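Open day at the Aigner building, Clulholm
2023-10-01

We got there just after the doors opened and the car park was already half full. Entry is free but you have to sign in, and the sheet at the desk was on its third page. According to the leaflet the building has 3,022 square metres of floor, most of it storage, and you only get to see the ground level.

The route goes through the packing hall first, then the Zuno sample room, then the kitchen room at the back. The packing hall was loud and we didn't stay long. The sample room has shelves of tableware up to the ceiling and a label on every shelf. You may pick things up if you ask.

I liked the kitchen room best. The tables were set out with ordinary household things: plates standing in a wooden dish rack, corn on a round wicker tray, a fabric basket with a black grid pattern and a light wooden board laid across the top. There was a toaster oven as well. I have been looking for a rack like that since April.

Tea was in the corridor and cost 79p. The bus back to Gikum leaves from the main gate, and the last one is earlier than the leaflet says, so check the stop.

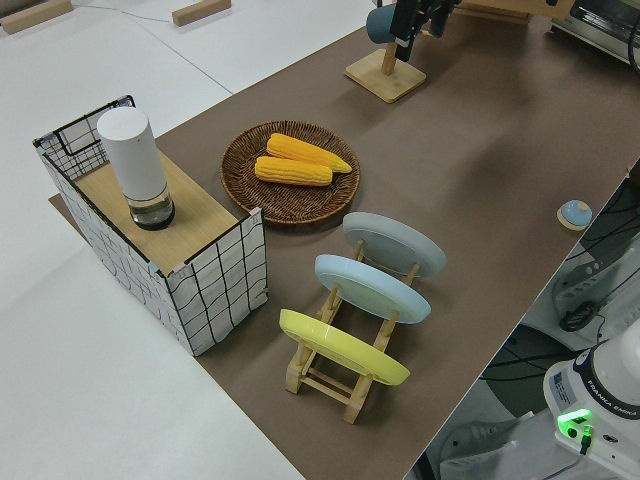
Next time I would do the route the other way round and leave the packing hall until last.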